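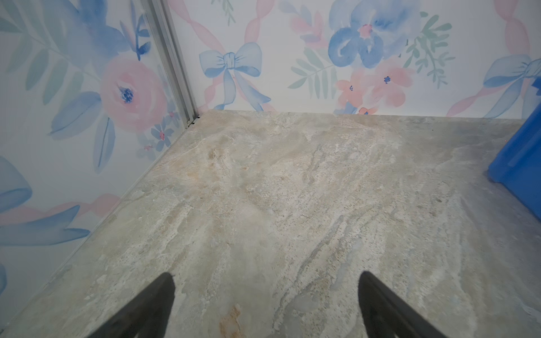
Why is the bottom of the metal corner strip not touching the floor, and should the gap be filled?

The strip was cut short at installation. Fill the gap with paintable acrylic sealant after the floor has been vacuumed, and leave it overnight before mopping.

Ticket 500, wall and floor finishes
Opened by: Nesrin Erdem
Assigned to: Jeferson Coutinho
Status: pending parts

09:12 Erdem. Dirt collects at the foot of the corner trim. Vacuum nozzle does not reach it. Floral wallpaper on both sides, do not want it wetted.

09:40 Coutinho. Strip is Ultberg aluminum, 12 mm face. Do not pull it down to close the gap. The adhesive will take the paper with it. Low-tack tape on both walls first.

10:05 Erdem. Separate item: rust-orange mark on the floor. Wiped with dish soap, no change. Stain or part of the pattern?

10:31 Coutinho. Undetermined. Try a damp melamine pad on it, light pressure, 13 strokes maximum. No vinegar or descaler until the floor material is confirmed. If the color does not lift, treat as pattern and close.

14:20 Yazıcı. Sealant shade 77 out of stock at Juddale. Light gray on order.

14:26 Coutinho. Light gray accepted. Hold ticket until delivery.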